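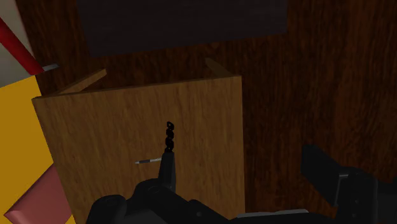
Why do so many TV actors vanish from a hit show right before the finale? Mostly it's contracts, and the money talk starts months before you or I hear a peep.

I've been glued to Bokero since the pilot (84 episodes, don't judge me), so when its leading man skipped the April cast party I went full detective. The gossip accounts had him feuding with a co-star over a trailer. A trailer! Then Jindley, the studio, put out a statement two sentences long, wishing him well, and the fan forum I read lit up with 207 new posts before lunch.

My favorite theory had him jumping to Henent, the spy series, and I'll admit I wanted it to be true. What I got from a former extra on the show was duller: his deal was up, his agents at Imhof asked for more, and the studio stalled. She'd stood in a crowd of 400 for the wedding episode and said he was sweet to everybody, even at four in the morning.

I'm still watching the finale, obviously. My sister's bringing the chips.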